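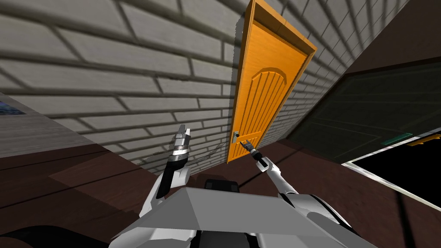
The Prerkenport Cycle is a series of fantasy novels by Jianhua Shi, set in and under a harbor town where every family is thought to owe something to the sea. It is made up of four main novels and a slim book of linked tales, and it is usually shelved with young adult fiction, although a good many of its most faithful readers came to it well past their school years and have stayed with it ever since.

Setting

Prerkenport is built on the remains of an older town, and the older town is still lived in, after a fashion. The people above are called the Lamplit and the people below are the Gosling, a name that began as an insult and was later worn with a good deal of pride. The two sides share wells, cellars and a few very old marriages, and much of the story grows out of those marriages. Magic in the books is done by lending: a person may lend out a memory, a voice or a season of good health, and must wait to have it returned, sometimes for 30 years and sometimes forever. 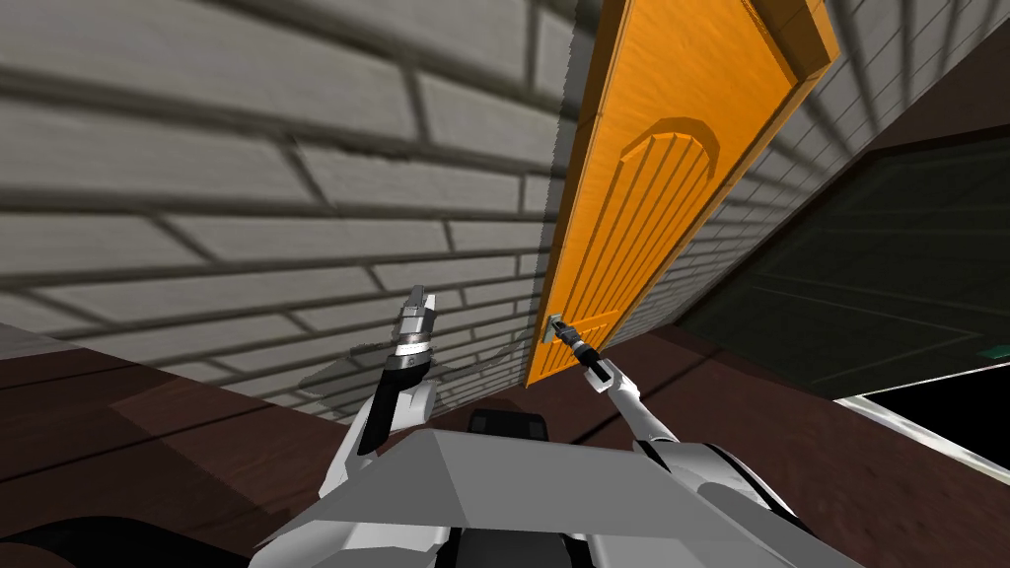
Lending is watched over by the house of Millano, who keep the ledgers and who are, depending on which book you happen to be reading, either the villains of the piece or the only thing holding the town together. Shi takes her time with them, and the second novel spends nearly 100 pages inside their counting rooms before anyone so much as draws a knife. Some readers find this stretch slow going. Others will tell you — at length, and with great affection — that it is the best part of the whole series.

Plot

The first novel, The Borrowed Tide, follows Dedeck, a ferry girl who finds that her singing voice was lent away before she was born. Her search for the borrower takes her down through the lower town and into an uneasy friendship with a Millano clerk of her own age. Later books widen out to take in the clerk's family, a flood, and a debt first written down 200 years before the story opens. The last novel returns to Dedeck as a grown woman with a ferry of her own, and closes on a crossing made before dawn in May. 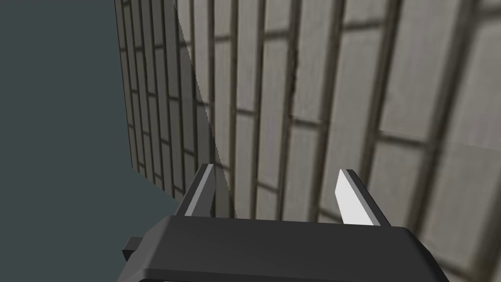
Gripper and pale gray brick wall, computer rendering.

The book of tales, Small Loans, gathers 10 short pieces told by minor characters, among them the well keeper and both of Dedeck's aunts. It can be read at any point after the first novel, though the longest tale gives away a secret from the third.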